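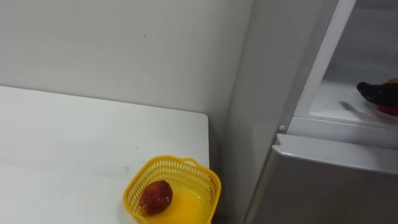

Why does food go bad more slowly in a refrigerator?

Cold slows down the tiny living things, called microbes, that spoil food. They are still in there with your cheese and your leftover soup, but they grow and multiply much more slowly than they would out on the counter.

Okay, so let's back up a bit, because I love this subject and I want to tell you the whole thing!

Microbes are bacteria, molds and yeasts. They're so small you need a microscope to see most of them, and they live pretty much everywhere — on your hands, on apples, in the air. Lots of them are harmless. Some are even helpful (yogurt is made by bacteria, and so is the sour taste in sauerkraut). But when the wrong ones land on your dinner, they start eating it before you do.

Like you, microbes need food and water. Most of the ones that bother us like a nice warm spot too. At 70 degrees Fahrenheit, which is a comfy room, some bacteria can split in two again and again in a single afternoon. One turns into two, two turn into four, four turn into eight, and then 16, and if you keep doubling you'll run out of fingers and toes very fast. Try it on paper and see how far you get before your hand hurts. At 90 degrees, like a hot day at a picnic, things go even quicker. That's why grown-ups get fussy about the potato salad.

Now, how does a refrigerator get cold? When I was little I thought it made cold and blew it into the box, the way a heater makes heat. It took my neighbor Oksana Nechyporuk, who repaired kitchen appliances for a living, to set me straight. A refrigerator moves heat. It takes the heat out of the inside and dumps it in your kitchen!

You can feel the same trick on your own skin. Lick the back of your hand and blow on it. Feels cold, right? The wet stuff is turning into a gas, and to do that it has to grab some heat, so it grabs it from you. Inside a refrigerator there are thin pipes with a special liquid in them. The liquid turns to gas and grabs heat from the air around your milk. Then a pump called a compressor (that's the humming you hear at night) squeezes the gas, which makes it hot, and the heat leaks away into the room. The gas cools back into a liquid and goes around again.

People had other ways of keeping food cold long before this. My great-grandfather, Vsevolod Polishchuk, lived near a lake, and every January he helped saw big blocks of ice out of it. They packed the ice in sawdust in a shed dug into the ground, and there was still some left in summer. Sawdust is full of little air pockets, so heat has a hard time getting through.

What about the freezer? It's so cold in there that the water in food turns to ice. Microbes can't use ice as a drink, so they stop growing. Many of them don't die, though. They just wait, and once the food thaws they get going again.

One thing to try at home: ask a grown-up for two slices of plain bread with no preservatives. Seal each one in its own clear bag, put one in the refrigerator and leave the other on a shelf. Look at them every day and draw what you see. Keep the bags shut, even if the mold gets really fuzzy and interesting, and throw them away unopened when you're done.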